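Section 4: Setting out the bench top

Read Section 3 (fixing the Kurer shelf and wall panel) before you start. Allow 19 minutes for a first set-up.

4.1 Wipe the blue top with a damp cloth and let it dry. Do not use solvent.

4.2 Stand the fabric basket at the back of the bench. It holds flat items such as cases. Keep small loose parts in the drawers.

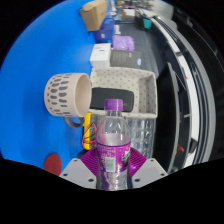
4.3 Push tall boxes to the rear and keep short ones in front, so labels can be read from the stool. Leave a clear working area at least 60 cm wide along the front edge.

CAUTION: Switch the meter off and coil its test leads before you put it away. Leads left hanging over the edge will catch on a sleeve.

4.4 Drinks are allowed on the bench in capped bottles only. Place the round red disc on the bench top and use it as the bottle stand. Mugs go to one side, handle towards you or to the right, and should be empty while anything on the bench is powered.
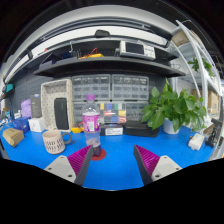
Fig. 4-2. Bottle on its disc, mug alongside.

4.5 Return small parts to the drawer organizer at the back wall. Fill each drawer no more than halfway. Replacement drawer labels are sold in sheets of 100 (Flanlow part no. 662).

NOTE: Coloured labels may be used in any order. Write your own key and keep it in the top drawer.

4.6 If you keep a potted plant on the bench, water it at the sink and let it drain before bringing it back.

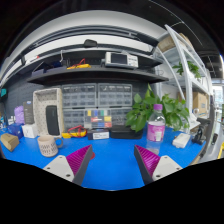 4.7 Check the shelf brackets each August and tighten as needed. Instruments go on the shelf with the display facing out. Do not stack anything on top of them.

4.8 For a second bench, repeat steps 4.1 to 4.6. The shelf is ordered separately.

Revised 25 March 1999, Y. Akgül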